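Bench notebook, the lunch corner
March, after lunch

Serpil Dönmez has asked that the cutlery be treated as shared equipment, which means it gets a notebook entry like the balance and the drying oven. Fine. I have written longer entries about less.

State of things. The old arrangement was one drawer and a mug that said Prisov on it, with everything standing in the mug handle-up or handle-down according to the beliefs of the last person to visit. Peixoto's rule about "spoons left, sticks right" lasted until Peixoto went on leave. The mug has since lost its handle and been retired to pencils.

New arrangement, as of this morning:

– Pink basin: anything used or of doubtful history goes in here.
– Dark tray: anything you'd be willing to put in your mouth.
– Nothing lives on the cloth. The cloth is for the basin and the tray to stand on.

Chopsticks stay in pairs. I know they are all the same stick. Serpil says they look better in pairs and she bought them, so they stay in pairs. Gold band is at the handle end, for those who have asked me twice.

The spoons have a hook at the end of the handle, meant (I think) for hanging on the rim of a soup bowl. In practice it hooks on the next spoon. If you pull one out by force you will get two and a noise. Lift, then slide. 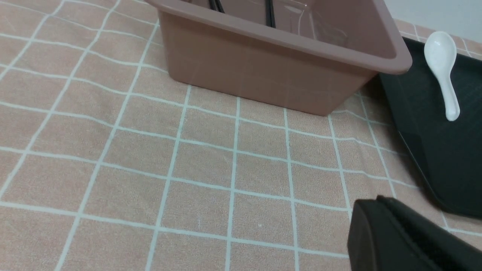
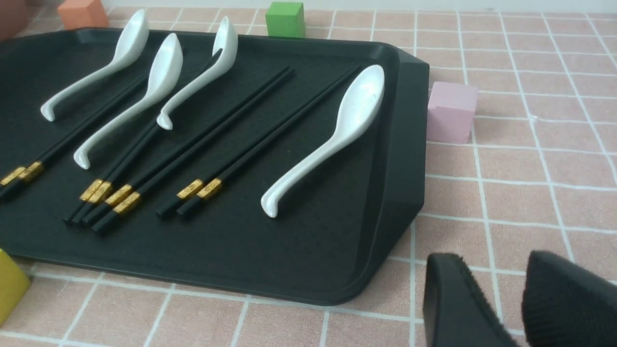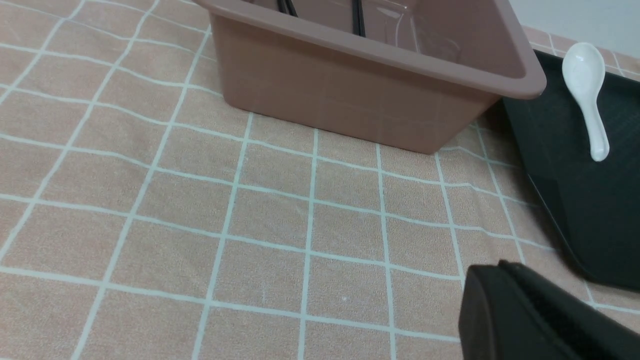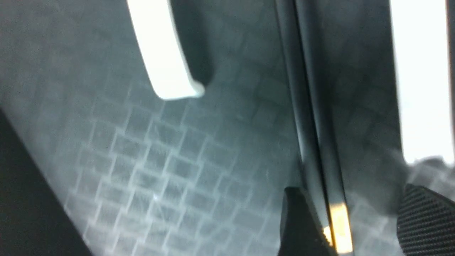

Lunch corner, new arrangement. Full tray is the second one.

Things still open:

Washing. The sign-up sheet from the Stillach days has 30 lines on it and 2 names, and one of those is mine in somebody else's handwriting. I propose that whoever finds the basin full washes it, and I also propose to be out of the building that day.

The cloth. It wrinkles. Ironing was suggested and met with the silence it deserved. A heavier cloth would sit flatter, but the grid is handy for lining up the tray, and I admit I have started lining up the tray.

Storage overnight. Door code for the side cupboard is still 2213 – the tray goes on the middle shelf, if it fits past the Donetska boxes. I measured the shelf and did not write it down, so someone will have to measure it again. Bring the long tape, the short one is sticking.

Serpil wants to know if we need forks. Left that for her to decide, she has the receipt book.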